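Jumunent opens its packing room to neighbours for the spring food parcel drive

2024-05-25 – Jumunent, the family-run grocery wholesaler, is delighted to announce that its packing room will be open to local households, clubs and small charities who would like to make up food and drink parcels for people living near them. The room has been used by our own staff since March, and after a very happy few weeks of trying things out we felt it was high time we shared it.

Visitors will find cardboard boxes, tape, labels and a good choice of tins, cans and dry goods on the shelves, all sold at cost price. Each group can book a table for up to three hours and pack at whatever pace suits them, with a cup of tea to hand and one of our team nearby to help with the heavier things. There is room for 130 parcels to be stored overnight, so groups with a long delivery round needn't take everything away at once.

"My mother packed a box for every cousin who ever moved house, and I think a good deal of this goes back to her," said Glória Lobo, who runs the packing room. "We put the tins in first and then the drinks, standing up, and the biscuits go on top where they won't be crushed – I have strong feelings about biscuits! People do ask whether they may add a letter or a child's drawing, and of course they may."

The boxes come from Prekon, which has kindly given the first 300 free of charge, and Jumunent will deliver the first 100 finished parcels at its own expense.

Cyril Hulme, who looks after deliveries, added: "A parcel with a few cans of something cheerful in it is a lovely thing to carry up somebody's path. We only ask that the address is written large, and on the top."

Bookings can be made at the trade counter or by telephone during opening hours. Press enquiries should be addressed to Sharon Bakilana at Jumunent.

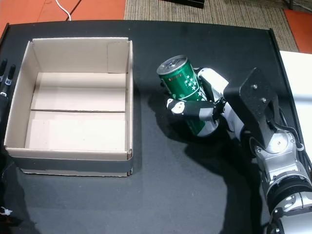
An open cardboard box on the table and a green drinks can beside it. Photo: Jumunent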